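## 4. The Brutent bench, and what it can and can't tell us

Most published accounts of home-built two-arm setups report a success rate and stop there. We are doubtful that such a number means much by itself. A rate measured on one table, with one coffee machine and one person resetting the parts, mostly tells the reader how patient that person was. This section describes our bench at the Brutent workshop in enough detail for others to judge how far our own numbers should be trusted.

### 4.1 Table and mounts

The bench was built in November by Ah-rin Myung in a room shared with other members. We chose an ordinary wooden table over a machined base plate. The claim under test, made in the Tarari build notes and repeated widely since, is that a pair of light arms can be fixed to household furniture and still place small parts well. A steel bench would have made our lives easier and the test pointless.

Figure 3 gives the layout. The two arm bases sit on gray metal plates at the near corners of the table. Between them a white plate is clamped to the near edge with screws and carries a black bracket. The capsule machine stands toward the far side, with the capsule stand to its right and a teal tray to its left. We did not clear the wiring away or hide it. Builds that look tidy in print are often tidied for print, and a reader trying to copy one deserves to know that cables take up room.

Our main worry is the clamping. The Tarari notes say that hand-tight screws are enough. We found this hard to accept and are still not convinced, even though the screws held through the whole test. A wooden edge gives a little under load, and small shifts at the base grow larger at the gripper. We marked the plate positions in pencil at the start and checked them each evening, but a pencil line is a crude gauge – it would catch a slip and miss a slow tilt.

### 4.2 Task and scoring

The task was to take a capsule from the stand and seat it in the open top of the machine. We ran 69 trials with the Hirano controller, using the settings supplied with it. A trial counted as a success only if the capsule was fully seated without a human touching anything. Partial seating counted as a failure. We note this because the looser rule, where a capsule resting on the opening is counted, is common in hobby reports and flatters the result.

The table was reset by hand after every trial. This is the weakest part of our method. The person doing the reset knew what the arms found easy, and we suspect the machine drifted toward friendly positions over a session. We now use a paper outline under the machine during scored sessions, but the first two sessions were run without it. Those sessions are reported separately in Section 5, and we ask readers not to pool them with the rest.

### 4.3 Limits

We have three reservations about reading too much into this bench. The capsules are smooth and rigid, which suits the gripper pads from Plastarbridge and may say little about softer objects. The lighting in the room changes through the day, and we did not control it. Last, the machine is pale and stands out well against the wood – a dark machine on a dark table might give a very different picture, and we have not tried one.

None of this makes the bench useless. It is cheap, and its faults are easy to find. It is simply a poor basis for the broad claim that furniture mounting "works," and we do not make that claim.

**Figure 3.** The Brutent bench, with the capsule machine at the far side and the arm bases at the near corners. 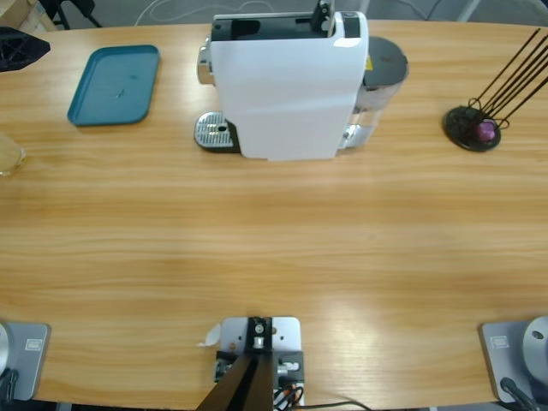
A fairer test would move the same two arms to a second table of a different build and repeat the trials with a person who had never seen the first one. Until that is done, the rates in Section 5 should be read as results for one table.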